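Accueil — Actualités — Presse — Publications — Contact

COMMUNIQUÉ DE PRESSE

Gisen suspend son plan d'achat de bras robotisés et publie ses calculs

Décembre — À diffuser librement

Gisen, coopérative d'achat qui regroupe des ateliers, des centres de formation et de petits fabricants, annonce la suspension de son plan d'équipement en bras robotisés pour le prochain exercice. L'enveloppe prévue reste inscrite au budget, mais aucune commande ne partira avant que les fournisseurs aient répondu par écrit à une liste de questions que la coopérative rend publique aujourd'hui.

Le plan initial avait été voté au printemps, dans un climat d'enthousiasme que la direction reconnaît avoir partagé. Il prévoyait des bras de petite taille destinés à l'apprentissage, à la manipulation de pièces légères et à des essais de tri. Les premières offres sont arrivées pendant l'été. Leur lecture a refroidi tout le monde.

Un prix d'appel qui ne dit pas grand-chose

L'offre la moins chère reçue par Gisen affichait 945 euros par poste. Ce montant couvrait le bras, son alimentation et un câble. Il ne couvrait ni le montage, ni l'étalonnage, ni les moteurs de rechange, ni le temps passé par un salarié à comprendre pourquoi une articulation ne répond plus. Une fois ces lignes ajoutées, le même poste dépassait 3 000 euros sur la première année, hors local et hors assurance.

« On nous vend un prix de catalogue et on nous laisse découvrir le reste », déclare Sem Martens, responsable des achats d'équipement chez Gisen. « Je n'ai rien contre ces machines. J'en ai contre des devis de deux pages où le mot maintenance n'apparaît pas une seule fois. »

La coopérative a repris chaque devis avec une grille unique : achat, transport, montage, pièces d'usure, logiciel, formation, immobilisation, revente ou mise au rebut. Sur les neuf lignes de la grille (le transport est compté à l'aller et au retour), aucun fournisseur n'en a rempli plus de six sans relance. Deux ont répondu que la question de la revente était prématurée. Gisen estime au contraire qu'un acheteur qui amortit son matériel sur trois ans a le droit de savoir ce qu'il vaudra à la fin de la deuxième.

Les heures, encore

Le poste le plus mal évalué est celui du temps. Pour préparer son dossier, Gisen a demandé à ses adhérents déjà équipés de relever les heures consacrées à leurs bras, toutes tâches confondues. Le total atteint 348 heures sur un semestre. Une bonne part de ces heures a servi à remonter, recâbler, réimprimer des pièces ou relancer une procédure d'étalonnage. Les adhérents n'avaient budgété aucune de ces opérations, et plusieurs les effectuaient le soir, hors pointage, ce que la coopérative juge inacceptable.

Le cabinet Csizmadia, chargé de relire la méthode, a émis des réserves sur ce relevé : il repose sur des déclarations, et la taille des structures varie beaucoup. Gisen publie ces réserves avec le reste. Elles ne changent pas l'ordre de grandeur, qui se situe très au-dessus de ce qu'annonçaient les vendeurs.

Skillstead et Mikance : deux réponses, deux déceptions

Deux offres avaient été retenues pour la dernière étape. Celle de Skillstead proposait des bras montés, livrés avec un abonnement logiciel annuel. Le montage était soigné et la documentation correcte. Mais l'abonnement conditionnait l'accès aux mises à jour, et le contrat ne précisait pas ce qu'il advenait du matériel en cas de non-renouvellement. Interrogé, le fournisseur a répondu que le cas ne s'était pas présenté. La coopérative préfère que la réponse figure au contrat.

Celle de Mikance, en kit, reposait sur des pièces imprimées et des servomoteurs standard. L'argument est sérieux : une pièce cassée peut être refaite sur place et l'acheteur ne dépend pas d'un seul magasin. Encore faut-il disposer d'une imprimante, de filament, de quelqu'un qui sache s'en servir et d'un stock de moteurs. Mikance chiffrait tout cela à zéro, au motif que « la plupart des clients en disposent déjà ». Ce n'est pas le cas de la plupart des adhérents de Gisen.

Les deux sociétés restent les bienvenues pour un nouveau tour, aux conditions exposées plus bas.

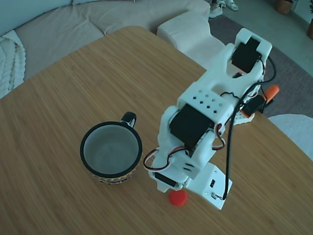 La question de l'emplacement a elle aussi été traitée à la légère, y compris par Gisen. Le plan du printemps partait du principe qu'un petit bras se pose n'importe où. Or une table partagée est une table que l'on débarrasse, et chaque déplacement peut obliger à reprendre les réglages. Le câblage demande du dégagement. La fixation doit être pensée avant la livraison. La coopérative demandera désormais à chaque adhérent candidat de désigner un plan de travail réservé et d'en inscrire le coût dans son dossier, même quand il s'agit d'un meuble déjà payé.

Ce que Gisen demande avant toute commande

Les fournisseurs intéressés devront remettre :

— un prix complet sur trois ans, grille remplie, sans renvoi à un « devis ultérieur » ;
— la liste des pièces d'usure, avec leur prix unitaire et leur délai de livraison ;
— une clause écrite sur le fonctionnement du matériel après la fin de tout abonnement ;
— les coordonnées de deux clients équipés depuis plus d'un an, que Gisen appellera sans le fournisseur au bout du fil.

Un prêt de matériel pendant six semaines, chez un adhérent choisi par la coopérative, complétera le dossier. Les démonstrations en salon ne seront plus prises en compte. Martens en a suivi plusieurs cette année et n'en retient pas grand-chose : « Tout marche, en salon. Je voudrais voir la même machine un matin à huit heures, avec la personne qui s'en servira et sans l'ingénieur du fabricant à côté. »

Les adhérents qui souhaitent acheter seuls restent libres de le faire. Ils ne bénéficieront ni de la garantie groupée ni de l'avance de trésorerie, réservées aux achats validés. Ceux qui ont déjà signé un bon de commande sont invités à se manifester avant tout versement de solde.

Un nouvel examen aura lieu au printemps. Gisen n'exclut pas de renoncer entièrement à l'achat et de se tourner vers la location, dont les tarifs n'ont pas encore été étudiés avec la même grille et ne méritent donc, à ce stade, aucune confiance particulière.

La grille de calcul, le relevé d'heures et les réserves du cabinet Csizmadia sont envoyés sur simple demande au service de presse.

À propos de Gisen

Gisen est une coopérative d'achat d'équipement professionnel. Elle négocie pour le compte de ses adhérents, tient un parc de matériel mutualisé et publie ses méthodes d'évaluation.

Contact presse : Sem Martens, achats d'équipement

© Gisen — Mentions légales — Contact — Retour en haut de page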